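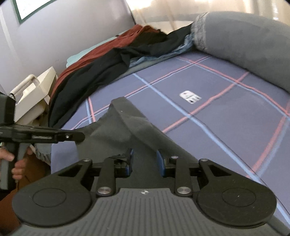 3.2 Gripper Upkeep

The hand-held grippers are the least glamorous part of our setup and the part that took most of our time. Each is a black, two-fingered tool whose fingers are carried on short link bars and end in blue contact pads. The camera on the tool looks out over the linkage, so every speck on the housing becomes a permanent resident of our data. We kept two in service, Jurnosov and Vindham, named after the project's first two failed grant titles.

Most trouble starts at the fingers. Cloth is kind to robots right up to the point where a seam finds the gap between a pad and its backing. A lifted pad still closes and still reports a sensible width, and it will go on doing both while it fails to hold a sock. We therefore check pads by hand before each session, pressing along the edge with a thumbnail, and replace them after 400 grasps whether or not they look tired. Our first schedule allowed 700, a figure chosen with great confidence and no evidence.

Black tape or film on a fingertip is a separate matter. In Figure 3 of the Jallmont report the fingers are bare, and we recommend that state to anyone who can keep to it. A loose corner catches on knits and changes the outline of the finger in the camera view. Our written rule is that wrapping gets trimmed flush or taken off at the end of the day. Compliance with the written rule is discussed in Section 5.

The pivot screws need less attention than we gave them. In April we tightened them daily, which made the fingers stiff and the operators bad-tempered. A quarter turn every 28 sessions proved enough, followed by a slow open and close to feel for drag. If the fingers meet off center, we loosen both sides and start again. Adjusting one side until it agrees with the other is how an afternoon goes missing.

Cleaning is done last, with a dry brush on the flat central body and a lint-free cloth on the pads. Dust gathers around the small screws first. We tried compressed air, and can report that it moves lint from where it is visible to where it is not. 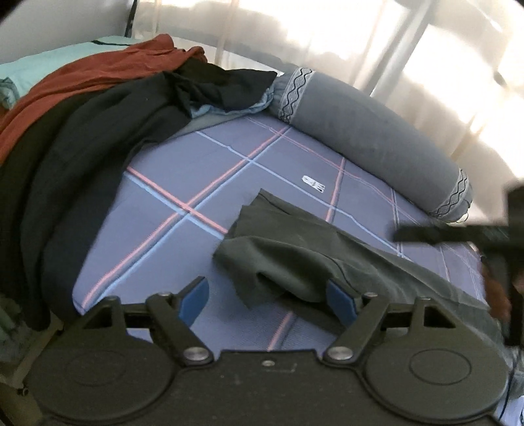 Figure 4. Gripper with fingers open over the bedding task. The blue pads and the two large pivot screws are the parts covered by the checks in this section.

A gripper that fails any check goes into the Núñez box, a shoebox with a label, and stays there until someone signs for the repair. The box has held both grippers at once on 2 occasions.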